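Sorting and Cleaning a Mixed Set of Cups

Filed under: Kitchen, Small Storage
Text: Graham Parsons
Updated July 2026

A household that buys cups one at a time ends up with several materials on one shelf. Ceramic, bamboo, glass, coated steel and plastic do not tolerate the same water temperature, the same scrubber or the same drying position. The procedure below treats them as one batch but separates them at the points where it matters.

You will need:
Dish soap, unscented
A soft sponge and a narrow bottle brush
White vinegar, 80 ml
Warm water, 800 ml
A basin
Two lint-free towels
A clear table

Step 1. Bring everything out
Collect cups from the counter, the desk, the bedside and the back of the cabinet. Stand them on one table. Do not stack them. Stacked glass can bind, and a bound pair is usually broken by the attempt to separate it.

Step 2. Sort by material
Group one: glazed ceramic and plain glass. Group two: bamboo and any cup with leather, cord or fabric attached. Group three: plastic and metal. Paper cups are kept out of the wash entirely. Discard them, or keep a clean one for seeds or pencils.

Tins that once held food or tea belong with group three. Check the rim and seam for rust before putting one back into use as a container.

Step 3. Remove what comes off
Unbuckle or slide off straps and sleeves. If a strap is fixed, wash the inside of the glass only and keep the waterline below the rim. Leather that has been soaked stiffens as it dries.

Printed paper labels can stay on if the glass is used for dry storage. To remove one, soak the glass for 5 minutes in warm water, peel from a corner, and rub the remaining adhesive with cooking oil before washing.

Step 4. Treat residue
White film in a glass is either dried milk or hard water scale. Dried milk softens in cool water with soap. Scale does not, and needs the vinegar mixed into the warm water. Fill the glass, leave it until the film lifts under the brush, and rinse twice. Do not use the vinegar mix on bamboo or on bare metal.

Step 5. Wash in order
Wash group one first, then group three, then group two in fresh water. Bamboo is wiped inside and out and rinsed at once. It should never stand in the basin.

Chelsea Stockdale tested a Wivberg foam brush and a Zodard bristle brush for this page. The foam brush left no marks on plastic. The bristle brush reached the base of narrow cups more easily.

Step 6. Dry
Ceramic can be dried upside down on a towel. Lay bamboo on its side so that air reaches the inside and the base together. Turn it once. Wipe metal rims by hand, as water held under the edge will spot.

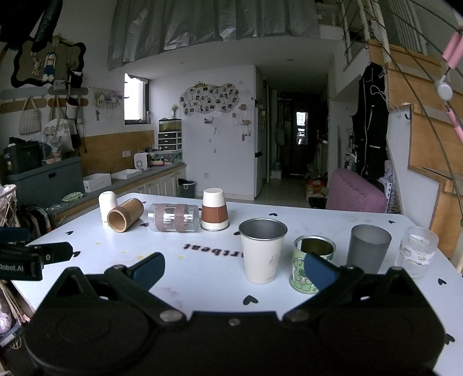 Mixed cups on the table, with the bamboo cup and the strapped glass on their sides.

Step 7. Return to storage
Allow one row per material. Heavy ceramic goes on the lowest shelf. A shelf 320 mm deep takes three rows of ordinary mugs with space for a hand between them. Leave bamboo uncovered, near the front.

Wipe the table last, including any crumbs under the towels.

Next: Lining a Cabinet Shelf with Sedgwick Mat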